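Projects > Miruron > Meeting minutes

Miruron manipulation group, minutes, Wed 7 May
Present: Ritu Shukla (chair), Tarun Bhatt (notes)

1. Data status
Bhatt reported 789 demonstrations in the Lunum set, 500 of them usable for training. The rest fail the timestamp check.

2. Peeling policy, wrist view only
The policy now runs without the overhead view. Shukla asked whether the flaps confuse the grasp estimate. Bhatt said the wrist view separates exposed flesh from peel well, but contact at the narrow base is judged poorly — the fingers hide it.

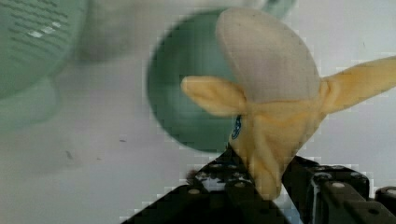

3. Force limit
Two settings compared. The lower one gave 3 drops in the Celtenwood runs, the higher one 7 bruised fruit. No decision. Shukla wants the limit tied to fruit width.

4. Actions
Bhatt: rerun the timestamp check, relabel flap segments.
Shukla: draft the methods section by July.

Contact: Miruron group office, Celtenwood | Back to top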